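Since December I've spent half my shift at Drarkik holding a gripper. The other half is still packing, the job I was hired for. 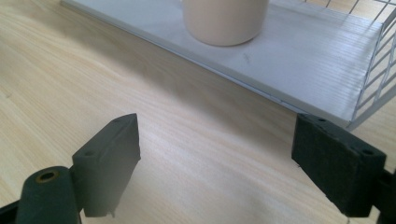 Pink cup on the white shelf, gripper open.

The target is 200 picks a shift, and the arms at our Rustivow site learn from them. Packing pays the same. My wrists hurt less, but I talk to people less too.

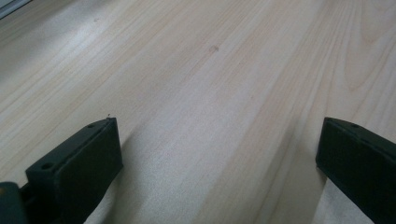

Nothing between the fingers, just table.

I've asked what happens to the packing line next year. No answer yet.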